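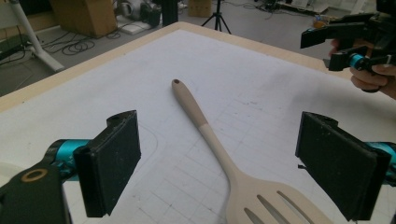 Lessons for a machine

By Teodora Shehu
02/09/2022

The job this morning is a slotted spatula. Slavica Yordanov has to pick it up off the table, turn it over and put it down again, and she has to do it the way she would like a robot to do it. She is on her 75th go. Her target for the day is 231.

Slavica used to work in a school kitchen. Since May she has been a demonstrator at Ketent, a small firm that teaches robot arms to handle household things. She holds a gripper in each hand, works the fingers with a squeeze of the handle and does the task while a camera on the tool records it. The recordings go to train the software that will later run an arm.

"The first week my thumbs were awful," she says. "You grip much too hard. Then you learn that the tool does the holding and you only have to close it."

A spatula sounds easy. The trouble is that it lies flat, and the handle gives two blunt fingers very little to get under. A person would slide a fingernail beneath the edge or drag the thing to the side of the table without thinking about it. Slavica isn't allowed to use anything the robot won't have, so she comes down with the black pads open on either side and closes them slowly. If she comes in crooked, the spatula swings round and she starts again.

The failed tries are kept too, but in a separate folder. Spyros Tomić, who runs the training side, says he argued for that. In an earlier project, called Plenness, the team threw away every bad attempt and ended up with an arm that had no idea what to do once something slipped.

"It would drop a spoon and carry on to the drawer with nothing in its hand," he says. "Very confident. So now we want the drop, and we want the person picking it up again."

Ketent has tried other methods. For two years it taught by remote control, with the operator at a desk moving a small copy of the arm while the real one followed. Borislav Kelmendi built most of that system and still prefers it for some jobs. The operator feels the limits of the real arm – how far it reaches, where the elbow jams – and can't show it anything it is unable to do. With the hand-held tools a demonstrator can twist a wrist in ways the arm can't follow, and those recordings have to be thrown out.

Against that, remote control is slow. Borislav reckons a good operator managed five clean runs in the time Slavica now takes to do over twice as many. It also ties up a robot all day, and a robot is the most expensive thing in the building.

The table matters more than visitors expect. The top is white, with a faint pencil grid that helps the demonstrators vary where each object starts. If the spatula always began in the same place, the arm would learn the place and not the spatula. Slavica shifts it a little each time, sometimes handle towards her, sometimes away. The top has picked up its share of grey scuffs.

Not everyone takes to the work. Štěpánka Halás, who trains new starters, gives each of them a morning with a cup before she lets them near cutlery. She looks for people who move at the same pace at four in the afternoon as they did at nine. Musicians have done well. One very quick former packer had to be asked, several times, to slow down.

By lunch Slavica has stopped for a stretch and a sandwich. The spatula set needs 1,000 good recordings before the team tries it on an arm, and whisks come after that. She isn't looking forward to the whisks.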